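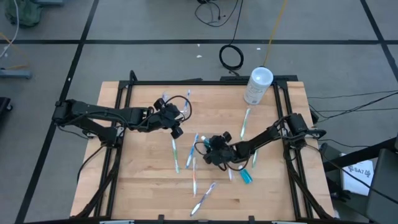
Toothbrushes on the wooden table.

Lernent Historical Fiction Readers
Minutes of the fall meeting, October 18, 2023
Held upstairs at Zinchenko Books

Opening and last minutes

The meeting opened a little late as people were still downstairs buying things (the used sea stories had just been put out, so who could blame them!). The minutes of the last meeting were accepted with one correction. The spring readalong was listed as a lighthouse novel. It was the lighthouse keeper's daughter novel, which is a different book by a different author, and several members wanted that set straight.

Matters left over

The bookplates came back from the printer and they look wonderful, a deep green with the river on them. Members who ordered a set and haven't picked it up should ask at the register downstairs.

The shop has agreed to keep our shelf by the stairs through the winter. The little handwritten cards are working well and staff told us that customers stop and read them. More cards are wanted for older titles, especially frontier and homestead stories, where the shelf has plenty of books and hardly any cards. Please sign with initials only and don't give away the ending. The card on the Klondike novel has been rewritten for that reason.

Discussion of the fall book

What a good evening for it. The book was the long railroad saga chosen in the summer, all 615 pages of it, and nearly everyone present had finished. Those who hadn't were offered the chance to cover their ears and declined.

Opinion was warm on the whole. The opening in the construction camp was loved, and so was the cook, who gets the best lines in the book and far too few chapters. Members who grew up near the old line thought the winter parts were exactly right, down to the way sound carries over snow. There was a long and very enjoyable argument over the middle section, in which the heroine goes east and writes letters for what felt like half the novel. One side found the letters slow. The other side said the letters are where she works out what she wants, and that the homecoming would mean very little if we hadn't waited for it along with her. A passage was read aloud from the last letter, the one about the unpainted fence, and at least one member changed her mind on the spot.

The surveyor did less well. Some felt he was a hero because the book kept saying so. It was also pointed out that his brother simply disappears after the flood. A member had looked for a sequel that might explain this and there isn't one - a pity, as most of the room would read it.

On history, the group agreed that the author's note at the back is excellent and ought to have been longer. A question came up on whether the telegraph could have reached the town as early as the story has it. One member offered to look into this and bring an answer next time.

The Flultance project

Good news here! Flultance, our plan to bring out-of-print local novels back into readers' hands, has its first title. Staltar, the small press across the river, has agreed to do a new paperback of the ferry romance that so many of us first read in a falling-apart library copy. The family that holds the rights has said yes in writing.

Staltar proposes a first printing of 700 copies. Our part is to put $2,000 toward typesetting, which the group already has set aside from the summer book sale. After some questions on what happens to unsold stock (the press keeps it and stores it) a motion was made to go ahead. It was seconded and carried with no votes against.

The cover was then talked over with great energy. The press had sent 2 sketches, one with the ferry landing at dusk and one with the heroine's back as she looks over the water. The ferry landing was preferred by a wide margin. Members asked that the press be told, kindly, that the heroine has a gray coat in the story and that it matters to the plot. A request was also made for type large enough to read in bed.

Proofreading will be shared out by chapter. The old edition is full of slips, including a horse that changes its name partway through, and it was agreed to fix plain printing errors and leave the author's spelling alone. There was some regret over the horse, and a suggestion that both names be mentioned in a note at the back. This will be passed on to Staltar.

Choice of the next book

Three titles were put forward: a Dust Bowl family story, a novel of a traveling theater company in gold rush days, and a quiet one set in a prairie schoolhouse. Each was spoken for very well. The theater company won after a second show of hands, and the schoolhouse goes to the top of the list for summer. The shop will order copies, and the library in Lernent has the audio version, with a reader who does all the actors' voices and is said to be terrific.

Other business

A member asked if romance should have its own evening, since so much of what we read has a love story at its heart. There was real interest in this. It will be on the agenda next time, and anyone with a favorite to suggest should bring it along.

The swap table was busy again. Books left at the end of the evening go to the shop's free cart. A blue hardcover with pressed flowers between the pages was left by mistake and is being held at the register.

Next meeting

In March, same room, date to be posted on the shop door. Doors open early for tea.

The meeting closed and talk about the brother went on down the stairs.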